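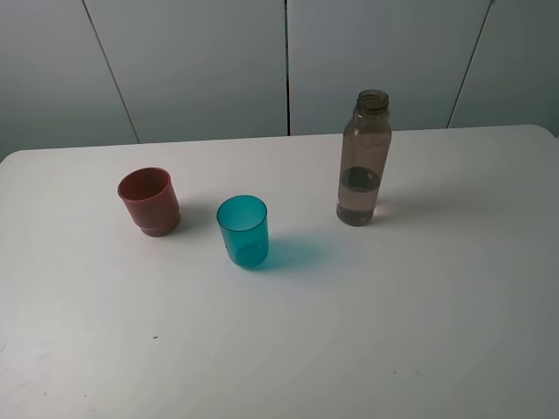

How I Get Drota Ready for Work
by Skye Moffat
February 17, 2019

Hi! I'm Skye, and I look after a robot arm called Drota. Drota's job is pouring. It picks up a bottle, tips it over a cup, and stops before the cup spills over (most of the time, anyway – I keep a towel close). People ask me if the robot does everything by itself. It does the pouring, but a person has to get it ready first, and that person is me!

Waking it up

When I switch Drota on, it doesn't know where its own arm is. Imagine waking up in the dark and wiggling your fingers to find out which way your hand is pointing. Drota does something a lot like that. Each joint turns a little bit, slowly, until it finds its starting spot. Grown-ups call this "homing." It takes 97 seconds and you can't hurry it, so I stand back and drink my cocoa.

Checking the grip

Next I look at the fingers. They have rubber pads on them, a bit like the soles of your sneakers, and pads get shiny and slippery when they wear out. I wipe them with a damp cloth and rub my thumb across. If they feel smooth, I put on new ones. There's a little screw behind each pad, and I have dropped those screws under the cabinet more times than I want to tell you.

Setting the table

Now the fun part! I put out a red cup, a teal cup and a bottle with no cap, all standing up and not touching each other. The red cup is the kind you can't see through. The teal one lets light through, so it makes a blue-green shadow on the white table. Pretty, right? But a camera can get mixed up by that and think the shadow is part of the cup. See-through bottles are tricky too, because the camera sees the wall right through them. 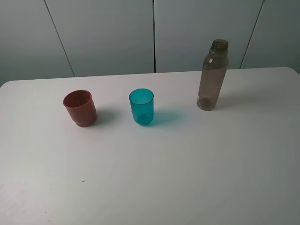 The teal cup and its colorful shadow, between the red cup and the bottle.

Teaching the camera

So I give the camera some practice. I take a picture, move things a tiny bit, and take another one. My friend Marit Vik wrote the program that looks for the edges of each cup, and she likes to have 19 pictures before she trusts it. If it draws its line around the shadow by mistake, I fix the line with my mouse and we try again.

Then I press the green button and Drota does a slow practice run with nothing to pour. I keep my hand next to the stop button the whole time. After that I fill the bottle, step behind the yellow line, and let it go at its normal speed.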